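Giving up sugar in my coffee (sort of)

So I finally did it. After 44 years of living and I don't even want to think how many of those with two heaped spoons in every mug, I quit putting sugar in my coffee. My dentist has been after me forever, and then in February my sister switched to black and would not stop talking about it, and you know how that goes. I can't let her win anything.

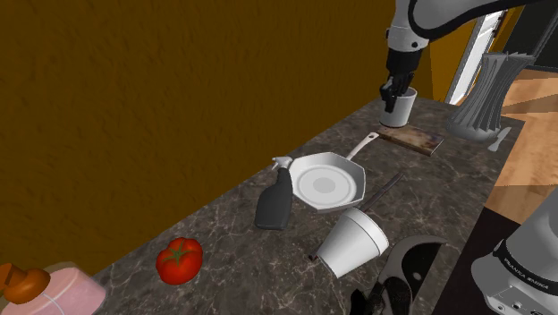 Kwaku Kpodo
Aug 18, 2019

The first week was awful! Everything tasted like a burned stick. I tried cutting down slowly (one and a half spoons, then one, then a sad little half) and that just made me grumpy for longer, so I went cold turkey on a Monday-ish kind of morning when I was already in a bad mood anyway.

What helped was better coffee. I'd been buying the giant can from the supermarket, and my neighbor Tihomir Mujić sent me over to Hoxha, the little roaster in Nelcombe next to the shoe repair place. I paid way more than I wanted to for a bag of their medium roast, grumbled the whole drive home, and then drank three cups before lunch. It's a little bit nutty and it doesn't bite you in the throat. Tihomir was very smug about it.

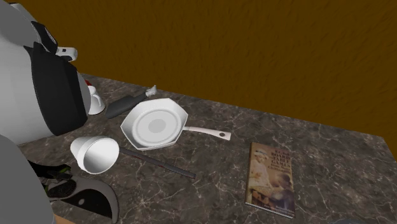 Dark marble against a mustard wall.

I also started drinking smaller cups, which I would recommend to anybody. A big mug goes cold halfway down and cold black coffee is where my willpower goes to die. With a small one you're finished while it's still good, and then you get to have another!

Now for the "sort of." If I'm at my mother's, I take sugar. She puts it in before I can get to the kitchen and I'm not having that argument with her. And last weekend I had an iced thing with caramel at the lake and loved every sip, so go ahead and tell my sister.

Next up is salt on my eggs, maybe. Don't hold me to it.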